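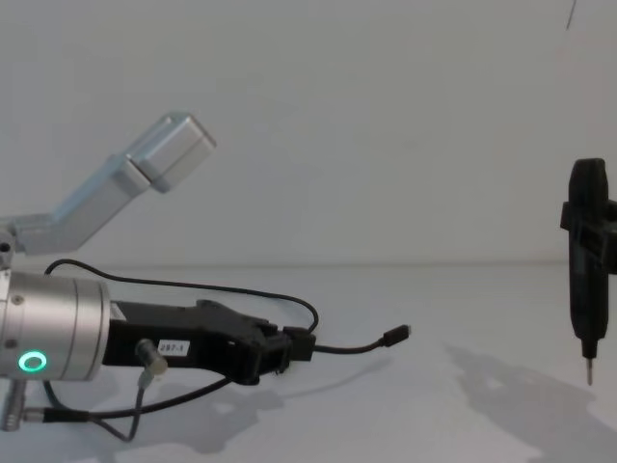

拧螺丝这件小事
记Tirnasico开放日的一个下午

八月，热。从Lollthorpe火车站出来走到园区，衬衫后背全湿了。门口没有横幅，没有气球，一张打印纸贴在玻璃上：开放日请走侧门。侧门锁着。按了两次铃，有人下来开门，一边道歉一边往嘴里塞最后一口三明治。

这就是Adesuwa Nwosu，Tirnasico装配自动化小组的负责人。嗓门大，走路快，说话不带句号。“你来得正好，上午那拨刚走，有个小孩问机器人会不会系鞋带，问得特别好，我们不会，目前不会。”

上楼。走廊里堆着纸箱，箱子上写着“勿压”，已经压了。拐两个弯，演示间到了。比想象中小得多，白墙，白桌，空调开得很足，进去先打个喷嚏。椅子排了三排，后排有个老先生已经坐好，膝盖上放着本子，看样子是上午就来过的。

演示的题目叫“双臂协作紧固”。说白了，拧螺丝。一条胳膊拿东西、扶住，另一条胳膊管电动螺丝刀。人做这件事不用想，左手按着，右手转，嘴里还能聊天。让机器做，要想的事情多到烦人。

Nwosu讲了个数：他们第一版程序，光是让两条胳膊别撞到一起，写了256个判断条件。“写到后来没人敢改。改一条，别的地方就抽筋。”现在这一版全部推倒重来，改成人先示范，机器跟着学。示范的人坐在隔壁，握着一对手柄，做一遍，再做一遍，再做一遍。一个动作示范50遍算起步。

谁来示范？Musa Oyewole。瘦高个，原来在Kollár修咖啡机，修了12年。跳槽过来的时候家里人以为他去搞软件，他说不是，还是拧螺丝，只是换成教别人拧。他管机械臂叫“学生”，管成绩好的那次程序叫“那个乖的”。

我问他最难教的是什么。他想都没想：“耐心。”然后又改口，说不对，是线。

线。电源线，信号线，数据线。来之前我真没想过这个问题。硬的东西好办，一块铁放在那里，下一秒还在那里。线不行，你碰它一下，它换个形状，再碰一下又换一个。胳膊一转，线跟着甩。Oyewole说他做梦梦见过线，梦里面线会自己打结。我以为他在开玩笑，他脸上没有笑。
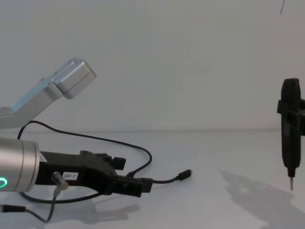
演示台上，夹爪与竖直夹持的电动螺丝刀，一截USB线的插头落在桌面。

盯着那个插头看了一会儿。小小一个，黑的，躺在桌面上，离夹爪近，离螺丝刀远。人伸手一捏就起来了。Nwosu说捏插头这一步她的组吵了整整一个春天：从上面捏还是从侧面捏，先找插头还是先找线，捏歪了是放下重来还是在空中调整。吵到最后，两派各做一套，比。从侧面捏的那派赢了，赢得不多。输的那派到现在还不服，咖啡间里还在吵。

螺丝刀这边也有讲究。刀竖着，刀头朝下，黑色支架抱住上半截。为什么非得竖着，后排老先生举手问了。Oyewole答得很实在：斜着也能拧，斜着拧十次花三次，螺丝头花了就得报废，报废了她（指指Nwosu）要骂人。竖着，刀头对准了再往下走，慢一点，稳。刀头停在离桌面一点点的地方，这叫“等位”，等另一条胳膊那边说好了，它再动。

“说好了”怎么说？两边共用一个时钟，一个信号过去，一个信号回来。听起来像两个人抬沙发，喊一二三。Nwosu很喜欢这个比方，当场说借去用，下一拨观众来就用。我说要收版权费。她说可以，请你喝楼下的咖啡，机器是Oyewole修的。

腕部那圈绿灯也有人问。绿的，在他们这儿表示可以工作。别的颜色呢？Oyewole说你们最好别看到别的颜色。前排笑了一片。

说几句不那么好听的。这个演示，慢。真的慢。拿计时器的是我旁边一位做家电代工的女士，她给我看她的手机屏幕，摇头，把数字用手挡住说别写，替人家留点面子。她的厂里有30个工位是拧螺丝的，女工们手快得看不清。她来，是想知道哪年能换。看完她说，不急。又说，不过那个线要是真搞定了，给我打电话。名片递过去了，Nwosu双手接的。

我后来在走廊里追上她多问了两句。她讲招人难，年轻人不愿意坐，坐一天脖子疼，做三个月就走。留下来的手艺都好，可是年纪也都上去了。她不觉得机器能把人全换掉，她想换的是夜班。“夜班谁都不想上，我也不想上。”这话我记在本子上，字写得歪，差点自己都认不出来。

回到演示间，第二场开始前有二十来分钟空档，正好看他们收拾。收拾比演示好看，我的个人意见。Oyewole拿一块布擦桌子，擦得很仔细，边角都擦到。桌子为什么要白的？他说白的好认，东西放上去一眼看得见，以前用过一张木纹桌，木头的纹路老被认成线。换了白桌子，错少了一大截。可是白桌子也有白桌子的毛病，影子。胳膊的影子，线的影子，投在桌上灰灰一片，早先的程序会去抓影子。抓了个空，还很认真地举起来。

“举起来给谁看呢？”我问。

“给我看呗，”他说，“我就给它记一个零分。”

墙那边是Herko借来的另一间屋子，门关着，说是下一个项目，不让拍也不让进。问做什么，Nwosu做了个拉拉链的手势。我猜跟包装有关，猜错了不负责。

第二场人多了点，来了一群穿同款T恤的中学生，把椅子全占了，我站着看。有个女生问了全天最刁的问题：如果示范的人拧错了，机器会不会也学错？会，Oyewole说，当然会。他有个习惯，拧之前手腕会往回带一小下，修咖啡机落下的，自己完全不知道。过了几个星期，机械臂也开始往回带那么一小下。全组人围着看，先是看不懂，接着笑翻了。要不要改掉，又开了一次会。没改。Nwosu的意思是，带那一下没坏处，刀头反而容易入槽，留着吧。

女生把这个记下来了，后排老先生也记下来了。

散场将近五点。侧门又锁了，又按铃。出来的时候热气还在，园区的草坪刚剪过，味道很冲。楼下咖啡喝了，不错，奶泡打得细。Nwosu送到门口，还在讲插头，讲到一半有人在楼上喊她，她说你等等我马上下来，然后就没下来。我等了一会，赶火车去了。

开放日的时间表贴在侧门上，下一次讲的是排线，想去的朋友早点到，椅子真的不多，在说一遍，走侧门。

相关阅读
· Kollár老厂区走访：咖啡机维修间里的老师傅
· 夜班：三个代工厂女工的口述
· Lollthorpe园区午饭指南（更新）
· 为什么线那么难抓？一篇写给外行的说明
· 读者来信：我家的扫地机器人也怕影子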